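Chapter 4
Folding and Caring for Cloth

Before a cloth can be folded well, it must lie flat. In this chapter we learn to spread, smooth and fold soft fabrics on a table. You will need a clear surface and 20 minutes.
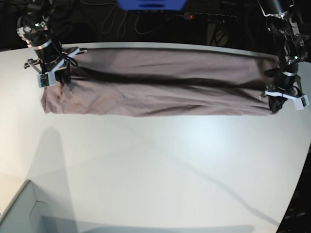
Hold the cloth at two corners and pull gently – the long creases will open first. Small wrinkles need the palm of the hand.
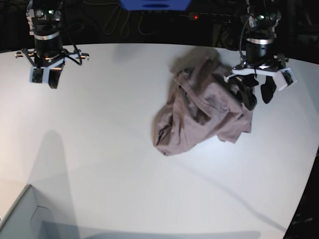
Fig. 4.1 Cloth in a heap, with deep folds.

Ieva Bite, who taught this course at Kuusk, asked her pupils to find an edge before anything else. A seam is also a good guide for the fingers.

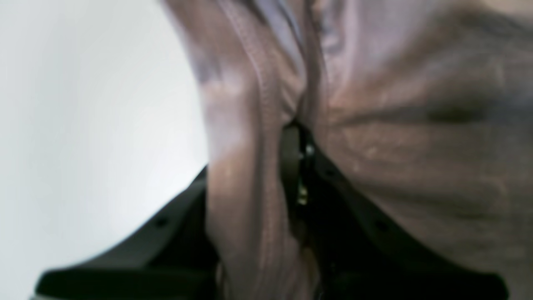
Do not grip more fabric than you need. A large handful makes new creases, and you must then begin again.

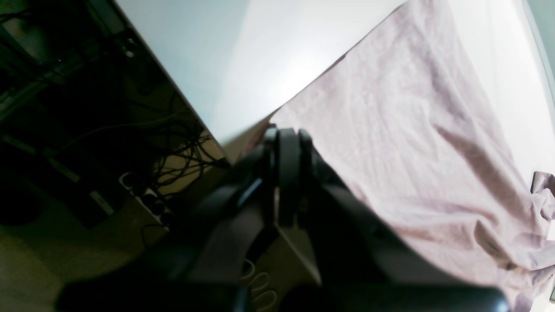
Fig. 4.2 Pink fabric with wrinkles and diagonal ridges.

Section 4.1 begins with the half fold. Keep your cloth on the table.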